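**Teaching by demonstration** is what people in my line of work call it when you show a robot a job instead of writing the job out in code. There are two main ways to go about it, and I've spent a fair bit of time on both!

The older way is *hand guiding* (also called kinesthetic teaching). You grab the arm, drag it through the motion, and it records where every joint went. Lovely for wiping or pouring, less so with two arms, when you quickly run out of hands.

The other is *teleoperation*. You steer from a distance, often with a smaller copy of the arm, and the real one follows along. Packing small boxes into a tray is a favourite practice job, and a fiddly one – thin cartons tip over, soft packs squash, and your own grip feels nothing unless the rig sends force back. Saeed Moradi, who taught me, made me do 45 runs before he'd keep a single one (fair enough, my early ones were all dithering).

Good recordings are smooth and a little varied. I move the items between runs, colour and size mixed up, so the robot doesn't just memorise one layout. Our biggest set at Stotine has 947 runs in it, and I'd still like more of the awkward grabs.
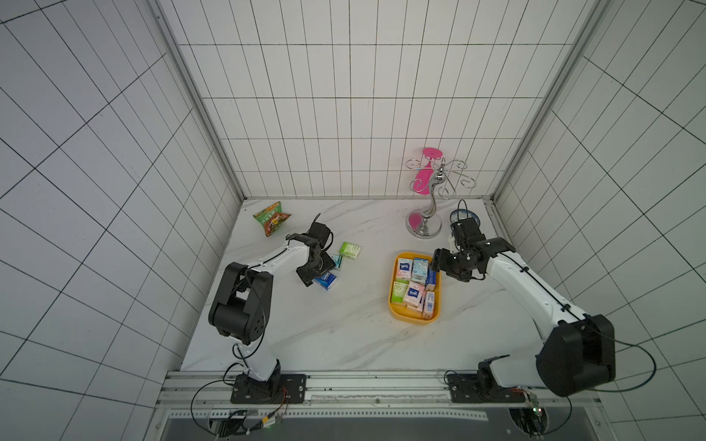 **Can a beginner record useful demonstrations?**

Most people can after a bit of practice, as long as they move steadily and throw out the runs where they hesitated.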